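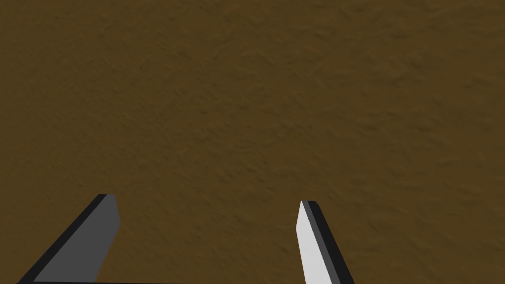

Two robot gripper fingers, wide open, drawn by a computer.

How a Robot Gets Its Fingers Ready

Updated 17 February 2022

A robot arm needs something at its end to do its job. Some arms have a suction cup, and some have a paint sprayer. The arm on this page has a gripper with two fingers. It belongs to a robot called Ogura, which packs small parts into boxes at the Zanevside works.

Before Ogura packs anything, its gripper has to be set up. After that it has to be looked after, like a bicycle. Both jobs start on a computer.

A practice robot

The workers at Zanevside have a program called Koneo. It holds a copy of Ogura made of shapes and numbers. The copy can bend, turn, open and close, and it can bump into things without breaking them. This kind of pretend world is called a simulation.

A simulation can look very plain. The fingers are simple gray shapes with black edges, and the surface behind them is brown and a little bumpy. There are no screws or scratches to look at. For checking how the gripper moves, simple shapes are often enough.

Setting up the fingers

First, the worker opens the fingers as far as they will go. On Ogura, this is called the home position. The robot's computer stores it, and every other finger position is measured from there. If home is wrong, the rest will be wrong too.

Next, the fingers close slowly until their tips meet. The computer stores this position as well. Now it knows both ends of the movement, and it can stop at any place in between. A thin part needs the fingers almost shut. A fat part needs a wider gap.

Then comes the squeeze. Ogura's squeeze is set with a number on the screen. The usual setting for plastic parts is 283, and the setting for metal parts is 289. Those numbers only make sense to this robot. Another gripper would have its own. If the squeeze is too weak, the part slips out. If it is too strong, the part may crack.

All of this is tried in Koneo first and then again on the real arm, at slow speed.

What the gripper sees

When you look at your own hand, your fingers may seem to be different sizes. It depends on where your eyes are. The same thing happens with a view of a gripper. In the picture at the top of the page, the left finger looks broader than the right one. You also see different sides of them: dark gray on the left, and very pale gray on the right.

Backgrounds matter too. A robot that uses pictures to find things has to tell its own fingers apart from whatever is behind them. That is easier when the colors are different. Gray fingers show up well against brown.

It gets harder when the background is busy. The next picture has a plain olive-brown surface and, beside it, a band with dark marks that looks a bit like marble. A computer could mistake a dark line for the edge of something. Testing with more than one kind of surface is a good way to find such mistakes early. Look in the bottom right corner and you will find a small bit of orange as well. Only a corner of it shows, so it is hard to say what the whole thing is. Robots have that problem all the time. 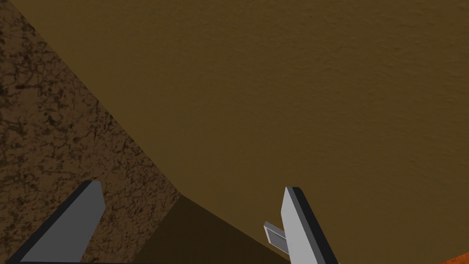
Looking after a real gripper

A simulated finger never gets dirty. Real ones do. Dust and oil stick to them, and then parts start to slide.

At Zanevside, the arm is switched off and locked before anyone touches it. The lock stops another person from turning it on by mistake. Then the worker does these jobs:

Wipe both fingers with a clean, dry cloth.
Look at the tips for chips and worn spots.
Check that the screws are tight.
Move each finger gently by hand to feel if it wobbles.
Put a drop of Flodeo oil on the slide, and wipe off any extra.

The fingers are changed after 700 hours of work, even if they still look fine. They are changed as a pair. An old finger and a new one would not wear down evenly.

When new fingers go on, the old home position may be a tiny bit off. So the worker goes back to the beginning, opens the gripper all the way, and sets it up again.

Try it yourself

Hold your thumb and one finger wide apart. That is your home position. Now pick up a pencil, then a grape, then a sheet of paper. Notice how far you open your fingers each time and how hard you squeeze. Try it once more with your eyes shut.

Words to know

Gripper: the part of a robot that holds things.
Home position: the place a machine starts measuring from.
Simulation: a pretend version of something, run on a computer.
Wear: the slow rubbing away of a part as it is used.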